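Gasance adds paper trading and a faster order ticket to its web platform

5 Oct 2021

Good news for anyone who has been waiting to try out a strategy without putting real cash on the line. Brokerage Gasance has switched on a paper trading mode in its web platform, and it is open to every client from today, including those with the basic account.

The practice account starts with a balance of $2000, which clients can reset whenever they like. Prices come from the same live feed as the regular account, and orders are filled against it in real time, so a limit order that would sit unfilled in the live market sits unfilled in practice mode too. That is a big step up from the old demo, which ran on delayed quotes and filled nearly everything on the spot!

At launch, the practice mode covers 100 stocks and 17 currency pairs. Options are missing for now. Gasance says they are on the way, with a target of February.

"People kept telling us the demo felt like a toy," said Nuno Lobo, head of product at Gasance. "They wanted to see slippage, they wanted to see partial fills, and they wanted their own chart layouts in there. So we rebuilt it from the ground up."

Chart layouts do carry over, along with watchlists and price alerts. A colored bar across the top of the window shows which account is in use, and switching between the two takes one click — plus a confirmation when going from practice to live, a small touch that a lot of traders will be thankful for.

The order ticket has had a makeover as well. Stop loss and take profit levels now sit on the same tab as the order size, and both can be dragged on the chart before the order goes out. Clients who prefer the keyboard can set their own shortcuts for buy, sell and cancel all.

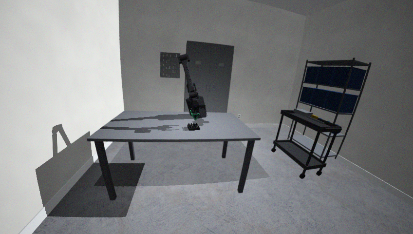
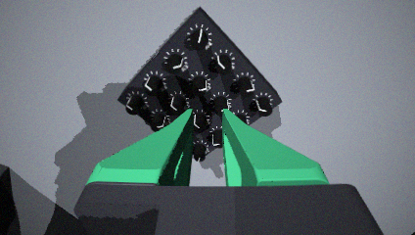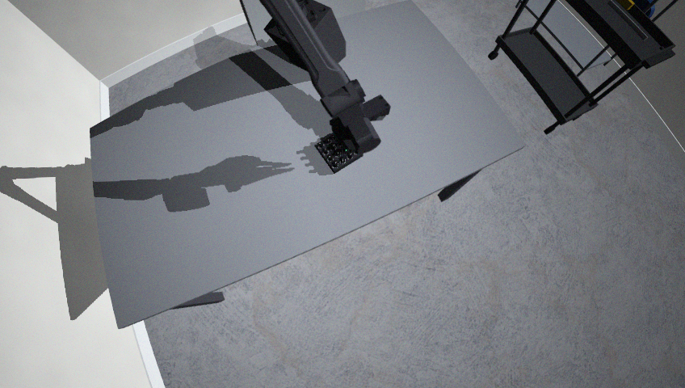
Commissions are staying the same, and there is no charge for using the practice account. It does close after 30 days without a login, though the trade history can be saved as a spreadsheet at any point before then.

Po-yen Tang, who runs client education at the company, is already using the new mode in her evening webinars. Her next series covers position sizing, and people who sign up will be able to place the same practice trades along with her and compare results at the end of the week.

The mobile app will get the practice mode later, first on tablets and then on phones. Gasance has not given a date for either. In the meantime, the web version runs fine in a tablet browser, and the new order ticket is there too.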